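Plinelel Two-Arm Sorting Cell: Setup and Care

Product group: bench cells
Supplied by: Otix, Sudcombe works
Part number of the standard service kit: 1570

The Plinelel is a bench-mounted sorting cell with two arms, intended for small cylindrical goods that arrive mixed and must leave in separate bins. It is delivered assembled and is aligned on site by an Otix technician. Routine care after that date may be carried out by the customer's own staff, provided they have completed the half-day course given by Jolien Van Dijk at Sudcombe.

Placement

The cell requires a level, light-colored work surface. A plain back panel is recommended behind the table. Patterned or mirrored panels are not supported by the standard vision settings. A clearance of 200 mm must be kept between the back panel and the rear edge of any bin. The room lighting should stay the same through the shift; where daylight reaches the table, blinds must be fitted before alignment is booked.

Bins and grippers

Bins are set out side by side within reach of the arms, and each position is stored by name in the cell controller. Bins of different colors make the positions easier to tell apart during loading. A replacement bin must have the same rim height as the one it replaces – a taller rim will meet the gripper housing on the approach move. Tall goods are to be stood upright, with a finger's width between them where the bin allows it. 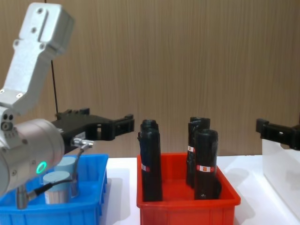
Each parallel gripper is checked at the start of the shift with the arm in its hold position. The operator opens and closes the fingers twice from the panel and watches for uneven travel. If one finger lags, the finger rails are to be wiped with a dry cloth and the check repeated. Oil must not be used on the rails. Should the fault remain, the gripper is removed and sent to Sudcombe under service code 443.

Cables

Gripper cables should hang with enough slack for full wrist rotation and must not be pulled tight with ties at the wrist. Plugs are hand-tightened only. Once a month the wrist is turned slowly through its range with the cell in manual mode, and any cable that catches on a bin or post is rerouted before automatic running resumes.

Joint bolts

The bolts on the arm links are marked with paint at the works. A broken paint line indicates movement, and the arm must be taken out of service until the bolt has been reset by a technician. The torque table is held in the Moreira supplement, which is supplied with every cell.

Service and spare parts

Annual service takes place each February. Visits are arranged by Jozef Geerts; requests for finger pads, cables and bins should be sent to Jelle Martens and must quote the serial number on the controller door.

Page revised 2025-10-17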